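The great toy sort-out

If you've walked past the family room lately you'll know that the toy shelves had got rather out of hand, so in April a few of us finally set aside a morning and went through the lot! Sunita Obi had guessed we owned 300 small toys. I won't tell you what the real figure was, but she has been very gracious about losing the bet (Kyrylo Moroz won, and chose the biscuits).

My favourite discovery was how much easier it is to sort on a bed. I'd always tipped everything out on the floor and crawled about after it, and my knees have never forgiven me. Spread a sheet over a bed, put the toys down a handful at a time, and nothing rolls under the radiator. You can sit down, too. Lihua Dai does hers at home this way and I can't believe it took me so long to copy her.

We started with groups by colour, gave up after ten minutes, and went over to groups by what the children do with them. Sea creatures went together, balls went together, and anything meant for babies got a pile all to itself so it could be washed and kept well away from the little fiddly bits. Please do keep that last one going when you tidy up at the end of a session. The baby things live on the top shelf now, next to the Kisteo blocks.

Then came the boxes, and I have become a complete bore about boxes. Forget the expensive matching ones. An old biscuit box is a lovely size for small toys, it's bright enough for a three-year-old to recognise across a room, and somebody has usually enjoyed emptying it first. We've had such a good response to our plea for them that we're up to 80 in the cupboard, which really is plenty, thank you!

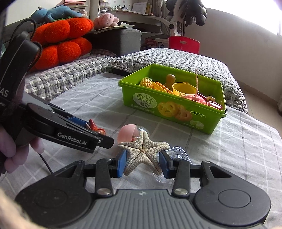
The starfish has turned out to be everyone's pet, by the way. It has a wonderful bumpy feel and the toddlers from the Trevow group like to run a thumb along its arms, so it's going in the touch basket with the pine cones and the big wooden spoons. If you have anything else with an interesting texture (nothing sharp, nothing small enough to swallow) Sarita Ahuja would love to have it.

A bag of spares has gone over to Hernness, where they're just setting up their own shelves, and Lev Tkachuk has kindly offered to drive the second one across. There are still 5 jigsaws with pieces missing on the windowsill. Have a rummage at home, check down the back of the sofa, and drop anything you find in the envelope by the door.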